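I caught Jocelyn Pascual at 7 in the morning, before the Nitholm shop got loud, and she was already arguing with her planner. She writes most of Drover, the software that tells their arms how to take a computer apart and put it back together.

"The motion part is fine," she told me. "What kills me is contact. Drover plans a gorgeous path and then the last bit is all feel."
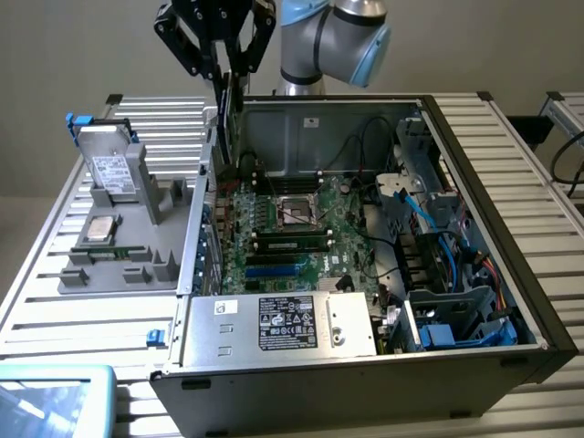 Fajardo, over the phone, thought she was being too hard on the planner, and that the force controller had been the weak spot since April. Jocelyn laughed at that – she wrote the controller too!

So I asked about the logs. She keeps every run, 1,140 of them, and replays the ugly ones at night.

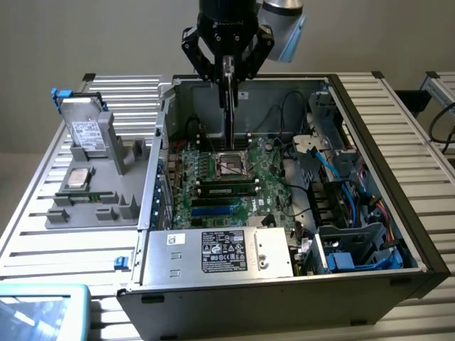 My favorite part of Drover is the way it handles order. You give it goals and it works out what has to come first (I got lost in the constraint solver, but she was patient with me). With the CPU socket still empty and the processor sitting over in the tray, the planner has to keep the gripper's fingers clear of that whole area. "It's a keep-out box," she said. "It took me 32 tries to get the size right."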